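24 June 2019

Up at six. Wrote the breakfast segment before the coffee was done, which is how I know it was a thin one. The survey came in overnight from Lidine, the people who make the frozen waffles. They asked 2,000 adults what they put on a waffle and whether they eat it with a fork or pick it up. Most use a fork. Syrup won, then butter by itself, then peanut butter. I had jam higher than that.

What surprised me is that 18 percent said they eat waffles for dinner at least once a week. I read it out at 7:20 and the phones lit up. A woman who drives a school bus said she has them with fried eggs and hot sauce. A man from out past the grain elevator said waffles are dessert and anyone who serves them for dinner should be fined. I let him go on a bit too long and had to drop the second song.

We put the question up as a poll at eight. By the end of the show we had 3,243 votes, the most since the one in February over whether soup is a meal. Fork is well ahead here too. I had guessed our listeners would be more in favor of hands. 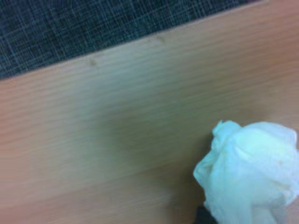 Eetu Ikonen
Morning host and web editor

After the show I typed up the list for the site and got the order wrong. I had honey above peanut butter. Two people emailed before I caught it. Fixed by 10:40.

Meeting at eleven about the Grelero giveaway. We have 120 coupons for free gelato and no plan for handing them out. I said first callers. Sales wants people to sign up for the newsletter first. We left it there and will talk again when the boss is back.

Lunch was a turkey sandwich from Ayaaba. They have changed the bread and it is drier. I may ask listeners about sandwich bread next week, though we did toast in the spring and it is close to the same thing.

Tomorrow's topic is grocery carts and whether you put yours back. Need to find the numbers for it tonight. Also need to call the garage about the brakes before they close at five.

Made waffles for dinner. Used a fork. Bed by 9:30.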